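Keeping Old Computers Going: A Study of Repair and Reuse in Tendcombe
Project report by Archana Thakur
Supervisor: Meenakshi Kandpal

Why I chose this subject

When my grandmother's computer stopped starting up last winter, the whole family assumed it was finished, and it sat under the stairs with a blanket over it until May. I was rather fond of that machine (I learned to type on it!) and I began to wonder how many others in Tendcombe were sitting under other people's stairs. My project grew out of that, and I'm very grateful to Mrs Kandpal for letting me change my topic so late in the term.

What I did

I put a short questionnaire through 200 doors on the Emard estate and the streets behind the library, asking whether the household had a computer it no longer used, how old it was, and why it had been put away. I also spent two afternoons at Uniyal Repairs in the high street, where I was allowed to sit at the end of the counter and ask far too many questions between customers.

What people told me

Nearly 8 in ten of the homes that replied had at least one unused computer. I had expected most of them to be broken, but slowness was the commonest complaint by a long way, and after that came worries about old photographs and letters still stored inside. One lady wrote a full page on the back of the form about her late husband's allotment records, which she couldn't bear to lose and didn't know how to get off. I have kept her letter, with her permission, in my folder.

The usual age of a machine when it was put away was 7 years. Several people said they had meant to take it to the tip at Todik Lane but had never found the time, or had felt guilty and brought it home again.

What can be saved

A desktop tower is a friendly sort of thing to repair compared with a thin laptop. With the side panel off, you can get at the main parts without much trouble, and many of them can be changed one at a time. More memory or a newer drive is often enough for letters, email and a bit of shopping.

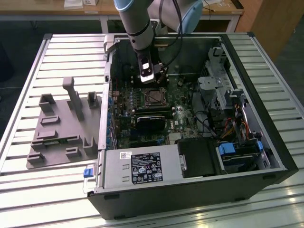 What I would do differently

I should have asked people whether they would pay for a repair, and how much. It seems obvious now, but I only thought of it when the forms were already coming back. I would also leave more time for collecting them, as my legs were very tired by the end of the second week and I had to ask my brother to finish the last street.

Thanks

Thank you to everybody who filled in a form, to Uniyal Repairs for the stool and the tea, and to my grandmother, who has agreed to let me try a new drive in hers over the summer.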